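Stories > Short Fiction > The Promberg Road

The bus to Promberg left at 6 in the morning and Vira Karpenko was on it with one bag and her mother's coat over her arm. The coat was too warm for July. She had brought it to have the lining looked at, and also so that she would have a reason to give if anyone asked why she was going.

The driver took her ticket without looking up. There were four other people on board, all asleep or trying to be. She sat on the left side, where the sun would come in later, and put the coat on the seat beside her.

The letter was in the inside pocket. She had read it enough times that she didn't need to take it out. It was from a law office on the square in Promberg, two paragraphs long, and it said that Mr. Savchuk had died in the spring and that his house was to be cleared and sold. It said that a sum of money had been set aside in her name. The sum was 1,346. It didn't say what for.

She had not known Mr. Savchuk well. He was the man who owned the hardware store when she was a child, back when her family rented the rooms above it. He had a gray mustache and a dog called Dollar that slept on a sack by the register. He called her mother Mrs. Karpenko and called Vira nothing at all. They had moved away when she was eleven, and her mother had never said his name again, kindly or otherwise.

The road went down through Gimovach first. The bus stopped there for ten minutes outside a bakery and the driver got out to smoke. Vira got out too and bought a roll with poppy seeds. A woman of seventy or so was sitting on the bench by the door with a basket on her knees.

"You're for Promberg," the woman said.

"Yes."

"You can carry this on for me, then. My hip."

Vira carried the basket onto the bus. It was full of jars and heavier than it looked. The woman sat down across the aisle and introduced herself as Bohdana Panasiuk. She had been selling pickled beets at the Promberg market every Monday for 40 years, she said, and the bus had been late for most of them.

"Who are you visiting?" she asked when they were moving again.

"I'm having a coat fixed."

Bohdana looked at the coat. She reached over and turned back the front edge and felt the lining between her finger and thumb.

"This was a good coat," she said. "Whose is it?"

"My mother's."

"Living?"

"No. Two years in October."

Bohdana nodded and let go of the coat. For a while she looked out the window at the fields. They were cutting hay on one side and on the other side it was already down and lying in rows.

"There's no tailor in Promberg now," she said. "He went to live with his son. I'm only telling you so you don't walk around in the heat."

Vira ate some of the roll. Then she told her about the letter. She hadn't planned to. She told it in order, the law office and the house and the money, and when she got to Savchuk's name the old woman made a small noise in her throat.

"The hardware Savchuk," Bohdana said. "With the dog."

"You knew him?"

"He bought beets from me. He didn't like beets. He gave them to the priest." She shifted the basket with her foot. "You're the girl from upstairs, then. I remember there was a girl."

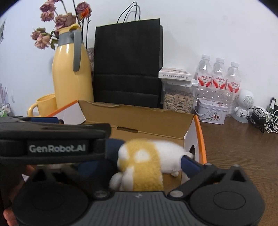 The hills started after that and the bus had to go slowly. One of the sleeping men woke up, asked where they were, and went back to sleep. Vira waited. She had the feeling that if she asked too quickly she would get a shorter answer.

"There was a fire," she said finally. "In the back of the store. I remember standing in the street in my socks."

"It was a small fire."

"My mother said it was the wiring."

"It was the wiring," Bohdana said. "Everybody knew about that wiring. Your mother told him about it in the winter, and she told him again at Easter, in front of people. He said he would get to it. Then it burned, and he told the insurance man that she had left an iron on."

Vira looked at her.

"An iron," she said.

"That was what he said. And the insurance man wrote it down. They kept her deposit and I believe she paid something on top. She sold some things. I bought a lamp from her, a green one. I still have it."

Vira remembered the lamp. It had stood on the dresser with a chip in the base turned to the wall. She remembered it being gone and her mother saying they had too many lamps. They'd had two.

"Did people believe him?"

"Some did. Some bought their nails from him and didn't want to think about it." Bohdana rubbed her hip with the flat of her hand. "I bought my nails from him. I'm not going to tell you I went to another town."

The bus came over the last hill. Promberg was below them with its one tower and the long roof of the market. It looked smaller than it should have, but she had expected that.

"So the money," Vira said.

"What's a deposit, in those days? And then what she paid. You could work it out if you had the papers."

She did have the papers, or some of them. Her mother had kept every receipt in a biscuit tin, and the tin was in Vira's hall closet under the vacuum cleaner bags. She had never looked through it all. She thought now of a long sheet folded in four, with her mother's handwriting down one side, sums carried over from month to month and a line drawn at the bottom. She couldn't remember the number. She thought it was likely that she knew it anyway.

He had known it too, then. To the last digit. He had kept it somewhere for twenty-six years and hadn't added anything to it or taken anything off.

They pulled in beside the market. Vira carried the basket down the steps and across to a table under the long roof, where another woman was already putting out eggs. Bohdana set the jars in a line. She wiped each one with her apron first.

"The law office is over the bank," she said. "It used to be the dentist. They don't open until nine."

"What time is it?"

"Twenty to eight."

Vira put her bag under the table. It was already hot in the square and it would be worse in the law office, up a flight of stairs, with the windows shut. The hardware store was on the far corner. It sold phones now. The two windows above it had the same frames, painted white, and somebody had put a box of geraniums in one of them.

"Are you going to take it?" Bohdana asked.

"I don't know."

"Take it. She'd have taken it." She held out a cloth. "Do these last ones for me while you're waiting. Not so hard, you'll have the labels off."

Vira hung the coat on the back of the chair and started on the jars.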